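Perkeslow Gallery: Planning Around Dishes

Welcome, and thanks for stopping by! Perkeslow is our motion planner for everyday kitchen chores, and this page is where we keep pictures from the bench along with a few notes on the code behind them. We started on it in August with a much smaller idea — one arm, one cup — and it has grown a good deal since then.

Plates at the rack

A flat plate is a tough customer for a planner, with so little rim to get hold of and a tabletop right underneath. Perkeslow scores 688 candidate approaches for each plate and hands the best 2 to the controller.
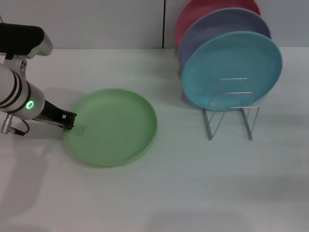
The gripper is at the left rim of the green plate, with the teal, lavender-blue and coral-red ones upright in the wire rack. We model every racked plate as a thin disk with a bit of padding, and the padding took us longer to tune than we'd like to admit.

Under the hood

Perception comes from Grostier, which fits an ellipse to each rim and passes the pose along in 71 milliseconds. Shiny wire still gives it trouble, so the rack is loaded from a saved model for now.

More pictures will go up once the bowl branch is merged. The config files are in the Clondison folder of the repository, and the notes for release 105 cover the new padding settings.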